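Sauces and Saying Sorry: How Our Families Season Their Food
Student project report, 2023-11-05

My grandmother puts soy sauce on nearly everything, and my best friend's father does the same with ketchup, so when we were asked to pick a topic from home I already had mine (and was hungry besides!). I handed out two short surveys, one for students and one for the grown-ups at home, and 286 came back filled in. 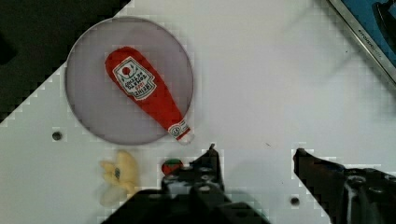
Chae-won Sun wrote on her form that ketchup in her house is strictly for eggs, and that putting it on rice once got her brother a very long talk at dinner.

Plenty of answers were like that. People remembered who passed the bottle and who got scolded for using too much, and they wrote right up into the margins.

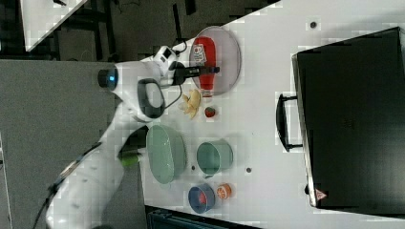 Figure 2. Red ketchup bottle on a white tabletop.

I also visited Khumalo, the little grocery near school, where the owner kindly let me talk with nine shoppers. Most buy whatever sauce their parents bought, and a few said they had tried to switch and gone back within a month.

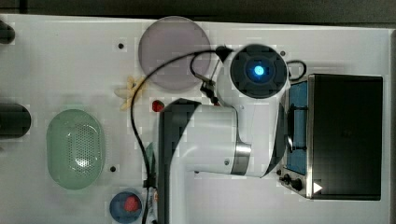 Figure 3. The white tabletop from overhead.

Next term I would like to ask about mustard, and to give the grandparents a form of their own with much bigger print.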